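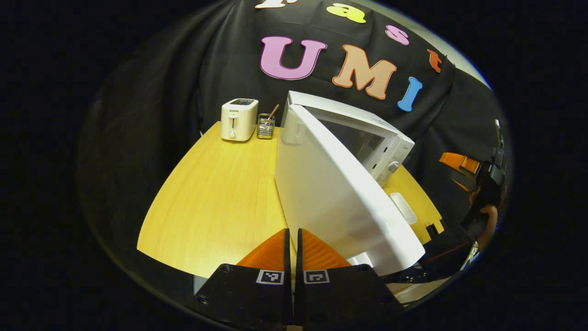

Fig. 3. Toaster, utensil holder, microwave with the door open.

Small Kitchens, Session 6: Door Swing
Notes by Craig Paterson

Manufacturers give you the width of the box. They are shyer about the door. A microwave hinged on the left, as in Fig. 3, claims a good stretch of table in front of it every time somebody wants soup, and whatever was parked there has to move.

Terms for the quiz:
Footprint: what the appliance sits on.
Swing: what it sits on when you use it.
Landing spot: where the hot bowl goes. Usually forgotten, then improvised on top of the toaster. Please don't.

The utensil holder keeps its place at the back, clear of the swing. Keep it there in your drawings too.

For October: redraw the Keststead galley with every door open. Half the plans last year had a fridge opening into a wall.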